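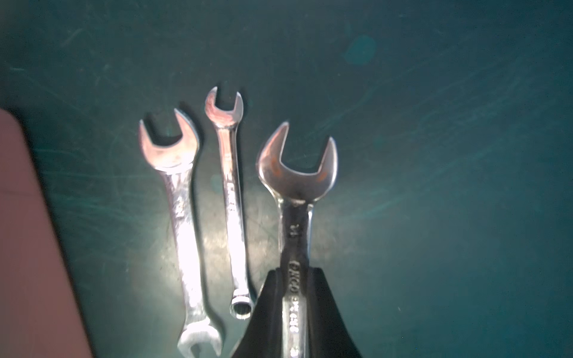 1. Mask the glare before you segment

Chrome wrenches on a shiny bench blow out to near white, and the detector starts splitting one handle into two. Clip saturated pixels first, then run the edge pass. In Drellia it's the "highlight guard" box under Perception. Set a short exposure and leave auto gain off.

2. Grasp the shank

Train on the straight part of the handle. Jaws vary too much from size to size, and a curved jaw gives a poor closing angle. Keep the stamped lettering in view if you sort by size, and let the reader try it sideways as well as upright.

3. Plan around the bin walls

Load the bin as five flat boxes, four walls and a floor. A full mesh slows Cutari down for no gain. Add 4 mm of padding to each wall and include the sensor bracket and its cable in the gripper model. Replan if the approach takes longer than 145 ms.
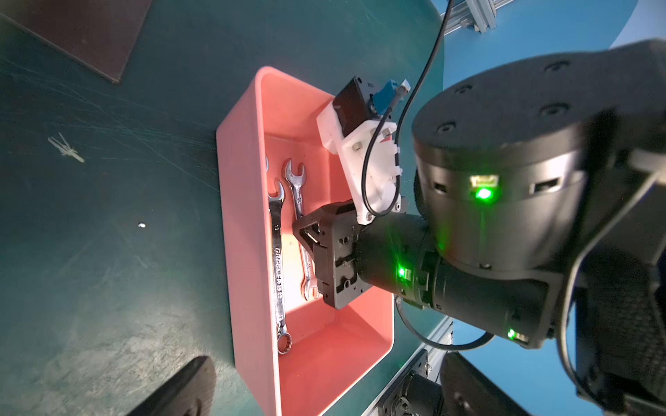
Gripper over the bin, wrenches lying lengthwise.

Wrenches that lie parallel can be approached with the fingers on either side of the handle. For crossed ones, lower the approach speed and let the planner try both wrist rotations.

4. Pick the loner first

Score each wrench by the clear floor on both sides of it and start with the highest. Leave clusters for last. Shadows on the bin wall can pass for a second jaw, so drop any detection with no depth behind it.

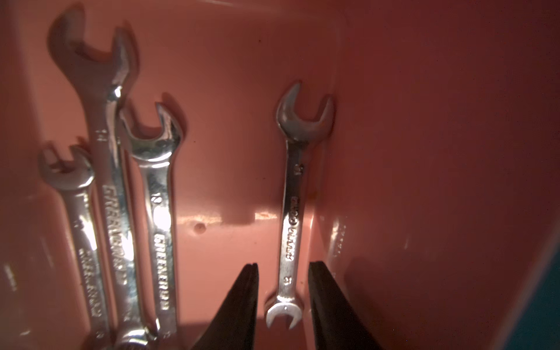 5. Save the misses

Log every failed grasp with its wrist picture and planned pose. Our folder has 3,553 picks in it, and 1,239 of those are misses. Retrain from the misses in February or whenever the bin color changes.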